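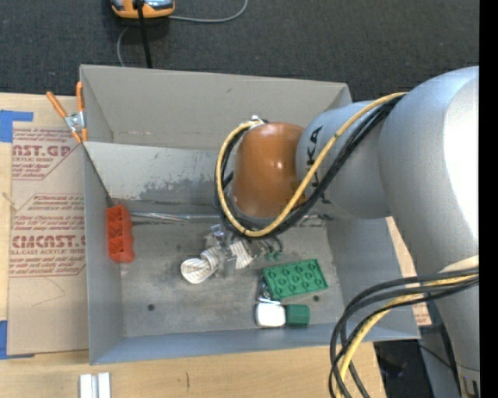
Fifteen years of secondhand furniture

Perla Sandoval opened Brarkero in a former shoe store with four dressers and a borrowed van. "I priced everything too low," she says. "The first Saturday I sold out by lunch and had no stock for a week."

She still does the buying herself, mostly at estate sales. Chairs go quickly. Big wardrobes can sit until August. "People love them – then they go home and measure the stairs."

Her rent went up in the spring, and she thought about moving to Lodhi Street. She signed for another two years instead. "My customers know where to park," she says.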